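Buying and budgeting: hand-held gripper stations

Print this page | E-mail this page

What does a station quote cover?
One pair of hand-held grippers, cables, a table, a table covering and the frame parts listed on the order. Computers, network points and carpet are not included. Delivery from Bramau is quoted as a separate line.

How much floor should we plan for?
Allow 346 cm by 424 cm per station. This includes standing room for the operator and clearance for stands and tripods. Two stations may share one long side if a curtain or panel is fitted between them.

Which budget line does the equipment belong on?
Grippers and frame parts are normally entered as capital equipment. Baskets, boards, sheets and other table items are consumables. Keep the two apart on the purchase order, as Viretti invoices them separately.

What should we set aside for spares?
One spare cable per gripper and one set of fingertips per station for the first year. The cable set is order code 621. Fingertips are sold in pairs only.

Can we order a single gripper?
Yes, but the mounting plates are matched in pairs at the factory. A single unit ordered later has to be set up again with its partner, and this is charged as a half day of labour.

How long is a quote valid?
30 days from issue. Prices for frame parts made by Takács are fixed for the same period. Orders placed before the end of October are built in the current production run.

Do the grippers run without cables?
No. Each unit has its own cable, which should hang clear of the wrist and have enough slack for the full reach of the arm. Measure from the operator's shoulder to the far edge of the table before choosing a length.

What table items should we buy first?
Start with light, open containers and flat pieces. A wire basket on a plain sheet is a suitable first item for two-handed work. 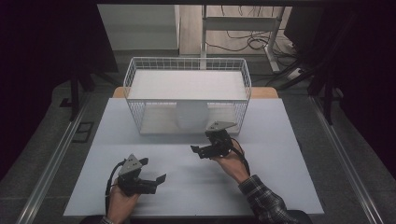

Andor Rácz asks whether the consumables line can be left open until the first month's work is done. It can. Enter a provisional sum, and Unditz will accept a revised order against the same number.

Is training included?
One session per order, up to four operators. Further sessions are quoted on request.

Comments (3) | Shares (7)

Contact: Viretti Sales Office, Aarne Laaksonen | © Viretti | Back to top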